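Halliday students teach a robot to pick up, one small cube at a time

Students of the robotics club at Halliday College in Litholm have started collecting practice movements for their new project, which they hope to show at the Wurkurness student robotics day in April.

The project has the name Gondix. Its aim sounds simple: a two-armed robot should lift a small object from a table, pass it from one arm to the other, and put it down in a place chosen by the judges. The club has 15 members this year, and nine of them work on Gondix. The others are preparing a line-following car for the junior section.

In earlier years the club programmed every movement by hand. A student had to write down each position of the arm, test it, and correct it. When the object was placed a little to the left, the program missed it. This year the team decided to try learning from demonstration. A person does the task many times with a gripper in each hand, the movements are recorded, and the computer uses the recordings to find out how the robot should move.

"I was a bit against it in the beginning," said Zihan Zeng, who leads the team and is in the second year of the mechatronics diploma. "I like to know exactly why the arm goes to one place. With this method you give the examples and then you must wait and see. But after our result last year I agreed that we should try."

Last year the Halliday entry stopped in the second round, when the organizers changed the height of the table by a few centimetres.

The team has set itself a target of 2,000 demonstrations before the end of March. The work is done in shifts of 30 minutes, because holding the grippers for longer makes the wrists tired and the movements become careless. One student does the demonstrations and another sits at the computer, starts and stops each recording and marks the bad ones. Then they change. 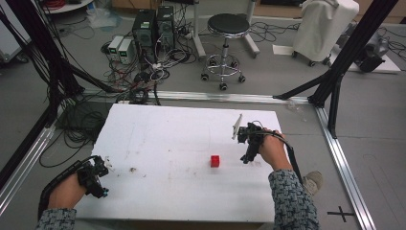

A gripper in each hand and the red cube on the board during practice at Halliday.

For the first stage the team uses only a red cube on a white board. According to Zeng, the strong colour makes it easier to check the recordings afterwards. Later the cube will be replaced by less friendly objects: a bottle cap, a wooden peg and a folded piece of cloth. The rules of the competition say that one object will stay secret until the morning of the event.

The first week did not go well. The team had agreed on how to pick up the cube, but each person had a different habit. Some came from above, some from the side, and one member always pushed the cube a little before closing the jaws. When the recordings were put together, the robot arm hesitated over the cube and closed on air. The students kept only a small part of those recordings and wrote a one-page guide, so that everybody now starts from the same position and moves at a similar speed.

"The most difficult thing is to be slow but not too slow," Zeng said. "If you stop to think in the middle, the robot also learns to stop."

New members can join the demonstration shifts after a short introduction, and no programming is needed. Two students from the nursing program have already taken part, and their recordings are among the cleanest in the collection. The club would like to have more left-handed people, as most of the present examples were made with the right hand leading.

The robot itself is kept in the teaching workshop, and the team can use it only in the evening, when the classes are finished. Testing takes place twice a week. In the latest test the robot picked up the cube in most of the attempts, but the pass from one arm to the other still fails often. The second arm arrives too early and touches the fingers of the first one. The team plans to record the pass as a separate exercise and add it to the main task afterwards.

Six colleges have entered the two-arm section at Wurkurness. Each team will get three attempts with every object, and points are given for a clean pass as well as for the final position. Teams must also explain their method to the judges in a short talk – a part that the Halliday students have not started to prepare yet.

Students who wish to help with the demonstrations can come to the club room from 5 p.m. and ask for the shift list. Long sleeves should be tight or rolled up, and rings should be taken off before using the grippers.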